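Home | Essays | Food & Money | Letters | About

Last updated: Jun 11, 2018

The Fruit Bowl Theory of a Better Office

By Torunn Rønning

My brother-in-law's company has started giving its people free fruit. It comes in a crate from an outfit called Pundska, and with it comes a monthly sheet explaining what the fruit is doing for everyone. Morale is up. Focus is up. Sick days, the sheet suggests without quite saying so, are on their way down.

I have nothing against fruit. I eat it, I buy it, I let it go soft in the drawer like everybody else. What I doubt is the sheet.

Look at where the numbers come from. Pundska asked 131 workers at its own client firms whether they felt "more cared for" since the deliveries began, and most of them said yes. I would say yes too, if my boss might read the answer and the alternative was no pears. Then the word "cared for" turns into "engaged" by the second paragraph, and by the bottom of the page it has become "productive." I read it three times looking for the place where somebody measured something. I also asked for the questions as they were worded, and was told they belonged to Pundska.

Ottar Lindholm, who ran the front desk at Brekke when I worked there, used to get pitches like this every December. One year it was standing desks. One year it was a lamp that was supposed to fix the winter. He kept the brochures in a folder and liked to point out that they all promised the same 20 percent. Twenty percent of what, he would ask, and the salesman would start talking about culture.

The cost is the part that bothers me most. A crate runs the company about $60, and there are plenty of crates in a year. Fine, that's small money. But the same company stopped paying for late buses home around the time the crates showed up, and when people complained they were told how much was being spent on wellness. An apple is cheap and it sits out where visitors can see it. A bus at eleven at night is neither of those things.

I wrote some of this in a letter to the trade newsletter and got a reply from Štefánia Vondráček, who plans benefits for a living. She said I was being sour, and that small gifts do matter to people. She's right that they matter. I still remember a manager who brought us rolls after a bad week. He bought them himself, he didn't send out a survey, and I doubt it would have occurred to him to call them a program.

If a firm wants to buy its staff fruit, it should buy the fruit and leave it there. Skip the sheet. And if it wants to know whether people are tired, it could look at what time they go home. 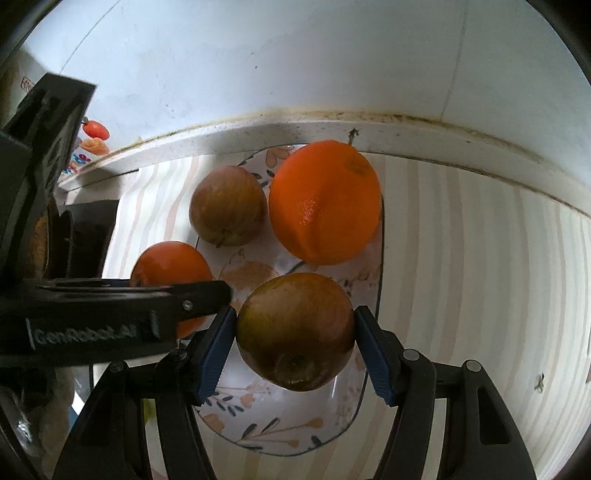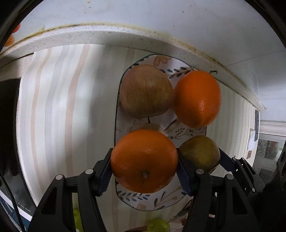 An apple, top, and an orange.

Related
- Birger Sæther: The Lamp That Would Fix the Winter
- What Is a Wellness Budget For?
- Letters: In Defense of the Office Cake
- Asger Þrastardóttir on the Last Bus Home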